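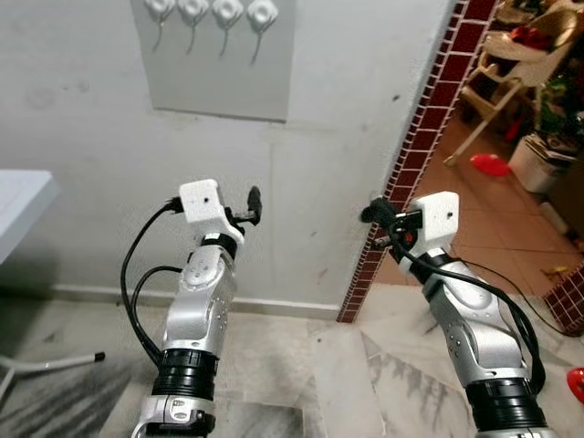 Home Posts Build notes Parts Archive About

Notes from the middle of the Hunberg set

I have been recording for Hunberg since the start of September and I want to write some of this down before I forget why I made certain choices. Hunberg is my name for the whole effort: two arms, one policy, and a list of small household jobs that need both hands. The arms do nothing clever yet. For now I drive them by hand with a pair of leader arms, the software logs what the joints and cameras did, and each run becomes one example for training later.

As of Saturday there are 3,674 examples on disk. That includes everything, good and bad, across all the tasks. The biggest single task is the hand-over, where the left gripper picks up an object and passes it to the right one. I have 1,442 runs of that. After the first round of review I kept 865.

That is a lot to throw out, so I went back through the rejects to see what was going on. Most of them fell into a few groups. In one group I had closed the right gripper too early and pushed the object out of the left one. I dropped most of those, but I kept the ones where I recovered cleanly, and tagged them as recoveries. In another group the hand-over itself was fine but I had paused for a long time in the middle, usually to look at the monitor. The policy learns those pauses. I trained a small model on an early version of the set and it would bring the two grippers together and then sit there. It looked broken. It was copying me.

The rest were cable trouble. I print my own gripper mounts and the cable has to get from the gripper back down the arm somehow. My first routing was tight against the housing and tidy to look at, and it pulled whenever the wrist turned far enough. Now I leave a big loop and accept that it looks messy. The loop can still swing into the other arm's space if I reach across, so I have stopped reaching across. That does mean the data has very little of it. If I want the arms to cross later I will need to solve the cables first.

A few things about how I run a session now.

I do up to 40 examples and then stop. I used to go on longer and the late ones were noticeably worse. My hands get lazy and I start cutting corners at the end of the motion, where the object is released. The break also gives me a chance to watch a few back at double speed, which is how I catch most problems.

I home both arms before every run. For the first two weeks I let each example start wherever the last one had ended, on the theory that variety is good. Some variety is good. But the starting pose ended up telling the model which object was coming next, as I always worked through the objects in the same order. Now I shuffle the order with a script and start from home, with a small random offset on each joint.

I write the label before I record. "Left to right, small cup" goes in first, then I do the run. When I wrote labels afterward I described what had happened, so a botched left-to-right would get some strange label that matched nothing else. The label should be the task. Whether I managed the task is a separate field.

I leave the room alone. I thought about hanging a plain backdrop behind the arms and even priced one. The argument for it is that the model has less to get confused by. The argument against is that I want this to work in a house, and a house has scuffed walls and other people's things in the next room. The doorway stays open while I record, and what is through it changes from week to week. So far I can't say that it hurts. I plan to test it properly by training on one week and checking on another.

Lighting is a different matter. I did a batch one evening with only the overhead light on, and the black gripper fingers more or less disappeared in the wrist view. Those are set aside in their own folder. I have not decided about them yet.

On software: I moved from my own recorder to Plinis partway through the month. My recorder wrote one file per camera and one for the joints, and I lined them up by timestamp afterward. That worked until one camera started dropping frames and I lost most of an afternoon's work without knowing it. Plinis writes everything in one place and stops the run if a stream falls behind. It is slower to start up and the settings page is confusing, but I would make the same move again. Converting the old examples took two evenings. If anybody needs the conversion script, write to me and I will clean it up — right now it has my folder names all through it.

I also tried Gorner for sorting the runs. It groups examples by how similar the joint paths are, and it was good at finding the long pauses. It was no use for finding failures, since a hand-over that drops the object has nearly the same joint path as one that doesn't. I still watch those myself.

Next is the lid task. The left gripper holds a jar and the right one turns the lid. I have done a handful of trial runs and the fingers slip on anything smooth, so I am going to print a wider pair and glue some rubber on them. New fingers mean the old examples will not quite match, and I'm not sure yet whether to mix the two sets or keep them apart. I will probably train both ways on the hand-over first, with a few hundred new runs, and post the numbers when I have them.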